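Student Work > Environmental Studies > Term Projects > Sound and Study Habits

Search student projects Go

Does Background Noise Change How Well We Remember a List?

My project started with an argument in the library. My roommate swears she can't study without music, and I can't read a single page if somebody two tables over is humming, so we figured one of us had to be wrong. I had a term project due anyway and my first idea (measuring puddles, don't ask) had already been turned down, so I went with noise.

The plan was pretty simple. I wrote to everybody in my dorm, plus the people in my intro section, and ended up with 84 people willing to give me part of an evening in March. Each person studied a list of 15 everyday words for a short time, took a break, then wrote down as many as they could remember. They did it once in a quiet room and once with cafe sounds playing, with a different list each time. Half of them got the quiet round first. I used the small seminar room in Jenberg Hall because the heater there doesn't clank, and if you've ever had a class in Nivstead you know why that matters!

The cafe sounds were a recording I made myself at the Hivanen coffee cart, right after lunch when the line is long. You can hear cups, a lot of talking, and one guy who really wants oat milk. I played it at the same volume for everybody, with the laptop in the same corner of the room and the dial taped down so I wouldn't bump it.
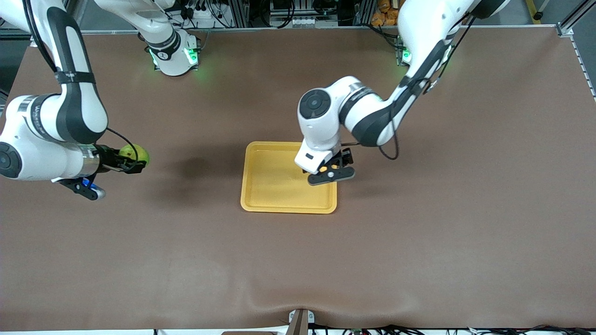
Picking the words took me way longer than I thought it would. I wanted short, plain nouns that you can see in your head right away, because harder words would have tested vocabulary instead of memory. My rule was that if I could point at it in a photo and everyone would call it the same thing, it could go on a list. So "ball" and "tray" were easy, the green one and the yellow one there would get the same name from anybody, and "table" passed too. "Cable" was okay but I dropped it after two people in my practice run wrote "cord" and I didn't know how to score that. I also threw out rhymes. My first draft had "ball" and "wall" on one list and people kept getting both or neither.

Scoring was just me with a pen at the kitchen counter. Spelling didn't count. Plurals were fine. If somebody wrote a word that wasn't on the list I marked it in the margin but didn't take points off, and later I kind of wished I had, because a few people were clearly guessing. With everything added up, people remembered 1,514 words over the two rounds. The quiet round came out ahead, but by less than I was hoping for (I had already told my roommate I was going to win).

What I didn't expect was how much the order mattered. People did better in whichever round came second, noise or no noise. I guess the first round is partly learning what the task feels like, and then you come back with a system. One girl made up a little story out of her whole second list and got every word. If I did it over I'd give everyone a warm-up list that doesn't count.

I also asked people afterward which round they thought went better. Lots of the music-and-noise crowd picked the cafe round even when their own sheet said otherwise, and 5 people changed their answer when I showed them their scores. My roommate did not change hers.

Big thanks to Wakana Hattori for reading my draft and making me redo the bar chart, and to Professor Vishwakarma for letting me turn in the raw sheets late. The word lists and the cafe recording are in the project folder if anybody wants to try it with music with lyrics, which was the most common request and which I ran out of time for.

5 comments
15 shares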